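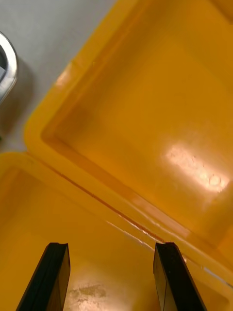 4.2 账期从哪里来

打印本页 | 用电子邮件发送

前一节讲的是卡拉姆（Karam）保税区怎么招商，这一节我想换个口味，聊聊钱在厂与厂之间是怎么走的。说得直白一点：外资总装厂向本地小供应商买零件，什么时候付款？我最早根本没打算写这个题目，问卷里只留了一道小题，结果受访的老板们一讲到收款就停不下来（有一位把我的茶续了又续，就是不让我翻到下一页），我只好回去把问卷改了一遍。

我们一共录入了2995张发票，来自34家供应商，全部是保税区外、给区内企业供货的本地小厂。发票由安纳斯·尼姆里（Anas Nimri）和我分头录，两个人对不上的地方再翻原件。合同上最常见的写法是“收货后30天付款”。三十天，听着挺宽厚的吧？可是麻烦就出在“收货”这两个字上！有的买方按货车进门那天算，有的按质检签字那天算，还有的要等月底对账单出来才肯起算。同一份合同模板，三种算法，小厂的会计只能一家一家地记。 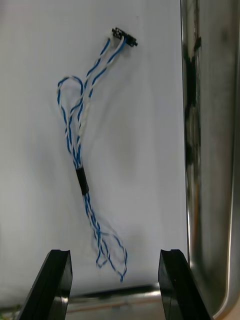

这样一来，合同账期和实际账期就成了两回事。我在下文里一律用实际账期，也就是从送货单日期算到银行到账日期。有几位同行建议我用合同账期，理由是数据干净，我明白这个好处，但干净的数据回答不了我关心的问题。小厂发工资看的是账上有没有钱，合同第几条怎么写，工人是不管的。

再说小厂怎么填这个窟窿。按访谈里听到的，办法大致有这么几种：拖自己的上游，找亲戚借，把发票折价卖给中间人，实在不行就少接单。最后一种我起初没当回事，后来越想越觉得要紧。提克尔（Tikell）是一家做小五金件的家族企业，老板莱昂诺尔·科代罗（Leonor Cordeiro）跟我算过一笔账：买方给的订单越大，她要先垫的料钱就越多，单子接到某个数以后，每多接一单，月底就多慌一分。所以她宁可把大单拆开，让一部分给别家。从统计表上看，这叫“本地供应能力不足”；坐在她办公室里听，我觉得这个说法实在有点冤枉人。

这一点对整章的论证挺关键的。谈外资带动本地产业，文献里习惯先问技术够不够、质量过不过关，然后开出培训的方子。培训我不反对，我自己也帮忙办过。可要是小厂早就做得出来，只是垫不起钱，那么再多的培训也解不开这个结。 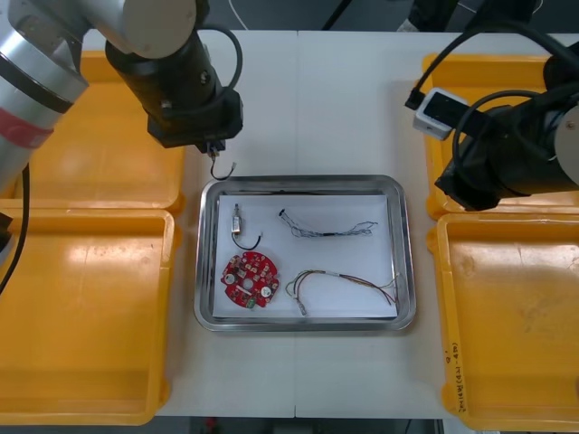

当然，话也不能说满。我的样本里全是还活着的厂，已经关门的那些我一家也没访到，所以实际情况可能比我写的更紧。另外，愿意把发票拿给外人看的老板，多半账本也理得比较清楚，这个偏差我没有好办法修正，只能老老实实写在这里。塔拉·沙蒙（Tala Chamoun）读初稿时还提过一条：买方的规模和账期混在一起了，大买方付得慢，也许只是因为它的审批环节多，跟议价能力未必有关。我觉得她说得有道理，第五节的回归里把这两项拆开来放。

顺便交代一下保理。斯基拉（Skira）是保税区旁边的一家保理机构，收发票、预付货款、到期向买方收钱，条件写得很清楚。问题是它有单张发票的下限，400，按当地货币计，看上去不高，可不少小厂送货很零碎，一张单子常常够不着这个数。能不能把几张合起来卖？机构那边说可以，前提是买方逐张书面确认。好嘛，又绕回买方那里去了！买方的财务没有动力多签这几个字，小厂也不愿意为这点事去得罪客户。

我在三月回访时专门问了这个环节。帕奥拉·蒂波基（Paora Tipoki）在一家区内企业管采购，他很坦率：公司每年都发供应商责任报告，里面有环保，有工时，付款天数却一个字没提，因为总部的表格里没有这一栏。我听完愣了一下，回来就把手边能找到的供应商守则又翻了一遍，想看看别家有没有这一栏，翻查的结果放在附录里，这里不展开。

图4　白色工作台，台上有黄色塑料箱，中间是一个不锈钢托盘

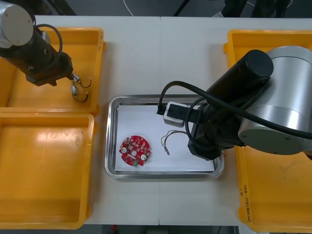 4.3 付款披露能不能写进投资协议

打印本页 | 用电子邮件发送

接着上面那一栏表格往下想，我的建议其实很小：园区和外资企业签优惠协议的时候，加一条，请企业每年报一次对本地供应商的实际付款天数，从送货单日期起算。先不设罚则，报了就行。我知道有人会嫌这太软，安娜切·恩古巴内（Annatjie Ngubane）就当面跟我争过，她主张直接规定上限，超期计息。我的顾虑在于，上限一写死，买方很可能把“收货”的定义再往后挪，那小厂连原来那点确定性也丢了。先把起算日统一，上限可以留到下一轮协议再谈。

至于由谁来收这些数字，我倾向于交给园区管理处，它手里本来就有进出货记录，核对起来方便，小厂也不必自己出面告状。克莱莱尔（Clelel）园区的协议文本里已经有一条类似的年度申报，只是报的是用工人数，在后面添一行付款天数，格式上不用大动。具体的条文草案见附录二。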